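Sorting the switch drawers, finally

I have been putting this job off since August. The switch drawers under the bench had got to the point where I was buying new parts because it was quicker than finding the old ones, and last month I ordered a pair of contact blocks that I already had three of.

So I took everything out. There are 12 drawers in the Trodwood cabinet and 13 if you count the shallow one at the bottom that sticks. Most of the contents came with a box of spares I bought when a packing firm near Waven closed down, and I had never gone through it properly. Toggle switches, rotary switches, pilot lamps, a lot of legend plates in Spanish from a supplier called Henríquez, and more push-buttons than I will use in my lifetime.

I started by sorting on colour, which was a mistake. It looks tidy but it tells you nothing. Two yellow buttons can have quite different insides, and the head colour is the easiest part to change anyway. After an hour I tipped it all back together and began again, this time by what was fitted underneath.

The mushroom heads were the awkward ones. They don't lie flat in a drawer and the caps catch on the drawer above when you pull it out. Stood on their bases they take up less room, but then you need a deeper drawer.

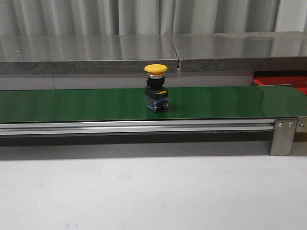
Isla Baird told me I should split them all down and keep heads, collars and contact blocks in separate drawers, as she does, and that I would be glad of it the first time I needed only the one part. I can see the sense in it. I tried it with four of them and then spent ten minutes looking for a collar that had rolled under the bench, so for now the complete ones are staying complete - the loose parts have a drawer to themselves.

The clear-sided contact blocks are my favourites to sort, as you can get some idea of what's inside without taking anything apart. I still put a meter across each one before it goes away. Six were dead and went in the scrap tin.

Labels are masking tape and pencil. I had a go with the Bita label printer but the tape was past its best and the ends curled up.

Still to do: the pilot lamps, and the bottom drawer.

Comments

Pete
Candle wax along the runners will sort your bottom drawer. Take it right out first and wipe off the old dust.

Marguerite
Would you sell any of the Spanish legend plates? I'm after ones marked MARCHA.

Reply from the author
I've got a few of those, Marguerite. Use the contact link and I'll post you some.

Contact | © Bench Notes | Back to top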